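How to free up storage on a Trallden phone without losing your photos

Updated 9/18/23

If your Trallden has started telling you that storage is running out every time you try to take a picture of the dog, take heart. Mine did it for months before I sat down with a cup of tea and sorted it, and the whole job was over before the pot had gone cold. I'll go slowly, so do skip ahead if you know your way round the menus already.

Before you start

Charge the phone to 100 per cent, or leave it plugged in while you work. Connect to your home wifi as well, as you may be copying a fair few files and you don't want that coming out of your monthly data. If you have a memory card, pop it in now - the tray is on the left side, and the little pin that came in the box opens it.

Step 1. See what is taking up the room

Open Settings, then Device care, then Storage. Wait for the coloured bar to finish filling in, as the figures jump about for a bit. On my phone the photos were hardly to blame at all. The worst offender was the Drakon messaging app, which had quietly saved 876 videos from our family group, most of them the same three birthday clips forwarded back and forth.

Step 2. Clear the cache

Tap Apps, choose the biggest one on the list, then tap Storage and Clear cache. Please don't tap Clear data, which sits right beside it and will sign you out and wipe your settings. Go back and do the same for the next few apps down. I got 337 MB back from the Kekden browser alone, and I barely use it!

Step 3. Move your photos to the card

Open the Gallery, press and hold on one picture, then tick the others you'd like to move. Tap the three dots and choose Move to card. Keep the screen on while it works, and try not to open anything else. When it finishes, open two or three of the pictures from the card to check they have come across properly. 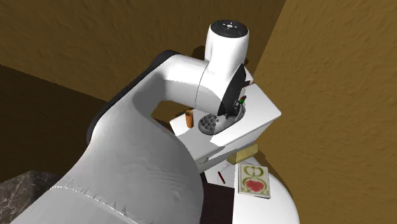 Harriet Castellanos wrote in to say that her Gallery had no Move to card option, and that she found it only after going to Settings, Storage, Default location and switching that over to the card first. Thank you, Harriet - I had done that back in January and forgotten all about it.

Step 4. Restart

Hold the power button, tap Restart and give it a couple of minutes. The storage warning should be gone when it comes back on. If it lingers, go back to Step 1 and look under Downloads, where old PDFs and menus tend to pile up. I had 42 of them in there.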